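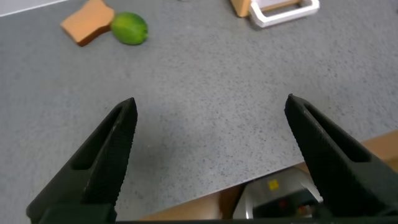 Step 4. Setting up your sorting tray

Now that your Meltell label printer is out of its box and has had a good look around its new home, it's time to give the finished labels somewhere to land.

1. Clear a flat spot beside the printer and wipe it down.
2. Set the stand down first, then lower the tray onto it.

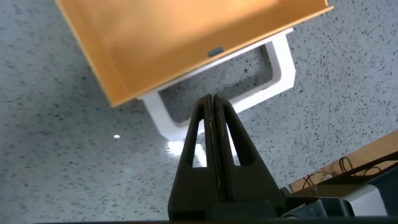 Orange tray with white stand.

3. Press gently on each corner. If the tray rocks, lift it off and start over - there's no hurry.

Note: The tray holds 100 labels comfortably. You can squeeze in more, but they do like to curl.

4. Load the roll with the shiny side up and close the lid until it clicks.
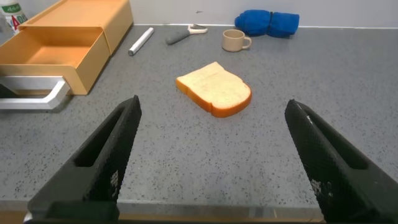
If you don't hear the click, open the lid and push the roll a little farther back before you try again.

Caution: Keep fingers and long sleeves away from the cutter while the light is blinking.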